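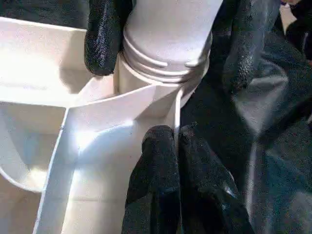

Chapitre 6. Conditionnement primaire : le col, le filetage, le bouchage

6.1 Vocabulaire

On appelle conditionnement primaire tout élément en contact direct avec le produit. Le flacon et son bouchon en font partie ; l'étui, la notice et la caisse relèvent du secondaire ou du tertiaire. Un plateau à alvéoles se classe selon son usage : secondaire s'il est vendu avec le produit, simple accessoire de manutention s'il reste à l'atelier.

Sur un flacon en plastique, on distingue le fond, le corps, l'épaule et le col. Le col porte la bague, c'est-à-dire la partie normalisée qui reçoit le bouchon. Le buvant est la surface supérieure de la bague. C'est lui qui assure l'étanchéité, au contact du joint ou de la lèvre du bouchon. Le filetage n'assure que la tenue mécanique et la mise en pression du joint. La confusion entre les deux est fréquente dans les copies.

6.2 Le filetage

Un filet se décrit par son diamètre extérieur (T), son diamètre à fond de filet (E), son pas et son nombre de tours. La hauteur H se mesure du buvant jusqu'à l'épaule ou jusqu'à la collerette, selon la norme retenue. Il faut toujours préciser laquelle.

Le profil du filet peut être symétrique ou asymétrique. Le profil asymétrique, dit en dent de scie, résiste mieux à l'arrachement vertical, mais il se démoule moins facilement. Sur les pièces soufflées, les arêtes sont plus arrondies que sur les pièces injectées. Le plan de joint du moule traverse souvent le filet ; on l'interrompt alors à cet endroit pour éviter une bavure qui gênerait le vissage.

6.3 Matériaux courants

PEHD : opaque ou translucide à l'état naturel, bonne tenue chimique, barrière faible à l'oxygène. Usage courant en détergence et en pharmacie.
PP : plus rigide, supporte mieux la chaleur. Très employé pour les bouchons.
PET : transparent, bonne barrière au gaz carbonique, col injecté avant le soufflage du corps.

Un flacon blanc doit le plus souvent sa teinte au dioxyde de titane. La couleur ne renseigne donc pas sur la résine, et il faut se reporter au marquage du fond ou à la fiche matière.

6.4 Couple de vissage

Le couple d'application est celui que l'on impose à la pose. Le couple d'ouverture se mesure plus tard, après relaxation du plastique, et lui est en général inférieur. L'écart dépend de la matière, du joint, du temps de repos et de la température de stockage.

6.5 Étude de cas : la ligne Cernetti

La société Iltuveck conditionne un nettoyant liquide en flacons de 600 et 800 ml sur une même ligne, dite Cernetti. Les deux formats ont la même bague et le même bouchon. Depuis avril, des fuites sont signalées sur le seul format de 800 ml, toujours après transport à plat.

Données disponibles : couple d'application identique pour les deux formats, même lot de bouchons, corps issus de 2 moules différents.

Travail à rendre : proposer un ordre de vérification (planéité du buvant, ovalisation du col, hauteur H, état du joint) et justifier la première étape. Une page suffit, schéma coté compris.

Prochaine séance : bouchages à vis avec bague d'inviolabilité. Relire 6.2 avant de venir.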